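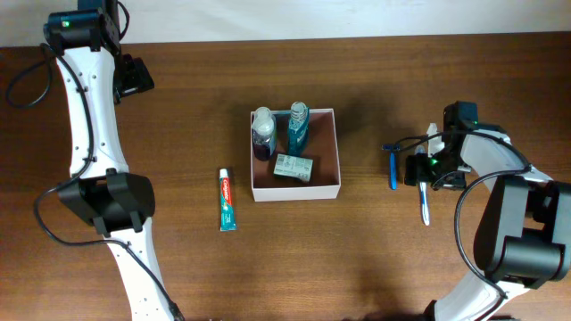 **Water hardness and the lathering of soap: a comparison of three supplies**

Group report, second-year applied chemistry
Begoñe Gallardo, Farzad Ghaffari, Normunds Toom
Supervisor: Manouchehr Vahidi

## 1. Background

Hard water contains dissolved calcium and magnesium salts. When ordinary soap is added, the calcium and magnesium ions react with it to form an insoluble scum. No lasting lather appears until most of these ions have been used up, so the volume of soap solution needed to produce a lather can be used as a measure of hardness.

Synthetic detergents behave differently. The detergents used in most shampoos and shower gels form calcium salts that are more soluble than those of soap, and the products often contain other ingredients that affect foaming. We wanted to see whether the difference could be shown with simple apparatus, and whether the soap test would place the local supplies in the same order as a standard EDTA titration.

The samples came from the following places:

- Situnbridge mains, taken from the cold tap in the teaching laboratory. The supply zone serves over 2000 homes and draws on a chalk borehole.
- Vodomwood mains, taken from a kitchen tap. The source is an upland reservoir.
- Raltateo spring, taken at the pipe beside the footpath. It is not a treated supply.

Deionised water was used as a control.

## 2. Method

### 2.1 Soap test

A soap solution was made by dissolving shavings of plain bar soap in a mixture of ethanol and deionised water. The solution was left overnight and filtered. The same batch was used throughout.

A 40 ml portion of each sample was measured into a stoppered conical flask. Soap solution was run in from a burette in small steps, with the flask stoppered and shaken after each addition. The end point was taken as the first lather to cover the whole surface and remain there for 40 seconds with the flask lying on its side. Each sample was tested in triplicate.

The shaking was the weakest part of the procedure. Normunds Toom did all of it, as early trials gave different end points for different people. The initial burette reading was taken at eye level against a white card.

### 2.2 Boiled samples

A further portion of each sample was boiled gently, cooled and made up to its original volume with deionised water. It was then tested as in 2.1. Boiling removes temporary hardness by converting dissolved hydrogencarbonate to solid carbonate. Permanent hardness, mainly from sulfates and chlorides, is left behind.

### 2.3 EDTA titration

Samples were buffered to pH 10 with ammonia buffer and titrated against standard EDTA using Eriochrome Black T. The colour change is from wine red to blue. Pejman Asadi, the technician in the Aebischer building, supplied the standard solution and checked its concentration before use.

### 2.4 Detergent comparison

The soap solution was replaced by a dilute solution of an unperfumed shower gel. Only the Situnbridge sample and the control were tested.

## 3. Results

| Sample | Soap needed, unboiled | Soap needed, boiled | EDTA ranking |
|---|---|---|---|
| Situnbridge | highest | much reduced | hardest |
| Raltateo spring | intermediate | little change | second |
| Vodomwood | low | little change | third |
| Deionised | lowest | no change | no hardness detected |

The full burette readings are in the laboratory book. The first Raltateo run was discarded because the stopper leaked. It was repeated on the Thursday using water from the same bottle.

A grey-white scum was visible in the Situnbridge flasks from the first addition. In the Raltateo flasks it was finer and slower to collect. The Vodomwood flasks became faintly cloudy.
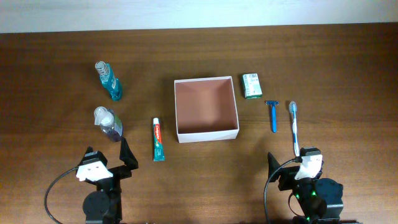
With the shower gel, the Situnbridge sample and the control reached the end point at volumes too close together to be separated by our burette readings. No scum was seen in either.

## 4. Discussion

The soap test and the EDTA titration gave the same order. The soap test gave a wider spread between repeats, particularly for the hardest sample, where scum lying on the surface made the lather difficult to judge.

The fall in soap demand after boiling shows that most of the hardness in the Situnbridge supply is temporary. This is consistent with a chalk source and with the deposits found in local kettles. The spring water changed little, which points to permanent hardness. Sulfate would be a reasonable cause, but we did not test for it. A barium chloride test on an acidified sample would be the next step.

The deionised control still needed a small volume of soap, as a minimum concentration is required before any lather will form. This volume was subtracted from the other readings before the samples were compared.

### 4.1 Sources of error

- The end point depends on judgement and on how hard the flask is shaken.
- Room temperature was not controlled. The soap solution thickened slightly on the colder mornings in December.
- The spring was sampled once, after heavy rain, so its hardness may be higher in dry weather.
- The shower gel is a mixture, and its result cannot be assigned to any single ingredient.

### 4.2 Further work

Repeat sampling at Raltateo through the year would show whether the hardness follows rainfall. The detergent test should be repeated with a single pure surfactant at several concentrations and with a finer burette.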